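Talking So You Both Feel Heard
Handout for the evening relationships course, session two
Marjorie Hollis, May 2025

Welcome back, everybody! Last time we talked about what each of you grew up seeing at the dinner table, and how much of that you carried into your own home (quite a lot, judging by the laughing). Tonight we're on to small quarrels, the kind that start over the dishes or a late text and end with two people lying back to back in bed.

Please read this through before you do the homework, and read it with your partner if you can get them to sit still that long. 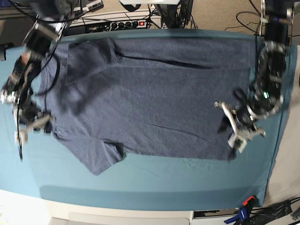 1. The soft start

The first minute of a hard talk matters a great deal. If you open with "you always," the other person is busy building a defense before you've reached the end of your sentence. Try starting with yourself and with one thing that happened: "I felt left out when you made plans with Sang without asking me." Keep it to one event. The wedding, the vacation and what his mother said at Easter can wait their turn.

Say it slowly, too. Most of us talk faster when we're hurt, and I'm as bad as anyone, as my husband would gladly tell you.

2. Saying it back

When your partner has finished, tell them what you heard before you answer it. It feels silly the first few times, I know, and you may both get the giggles, and that's fine. You're checking that the message arrived. Then ask, "Did I get that right?" and wait. 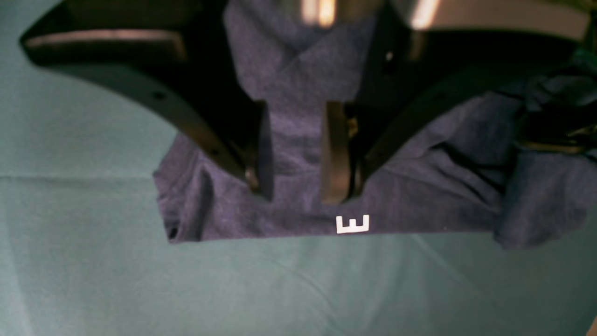

Ánh Triệu wrote to me after the last course that saying it back had made her feel like a parrot, and that her partner had asked her to please stop. What helped, she said, was using her own words and keeping it short, so that it sounded like her again.

I think she's right, and I've changed the exercise because of her letter. One sentence is plenty.

3. Taking a break

If either of you is too upset to listen, stop. Agree on a time to come back, say 22 minutes, and then do come back, even if it's only to ask for longer. Walking off without a word is a different thing altogether, and it tends to frighten the one who's left in the kitchen.
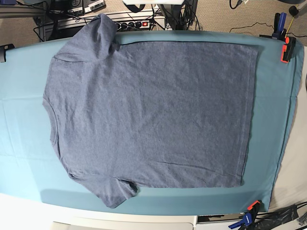 4. Homework

- Pick one small annoyance each. Small, please!
- Take turns with the soft start and saying it back.
- Write down one thing you learned about the other person.
- Finish with something nice, a walk or a slice of pie.

Yakubu Okonkwo and I will be in the room early next time if you'd rather talk privately. Don't worry if the first try goes badly. You may find that the annoyance you picked was standing in for a bigger one, and if so, put the list away and be kind to each other for the evening.
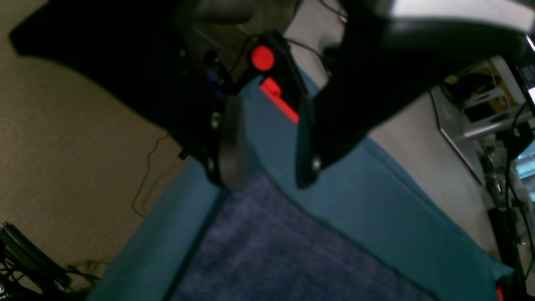

We can pick up the bigger one in class, or you can keep it between yourselves, whichever feels safer. Next session is on money, so bring a pencil and the worksheet from the back of your folder, and leave the bank statements at home.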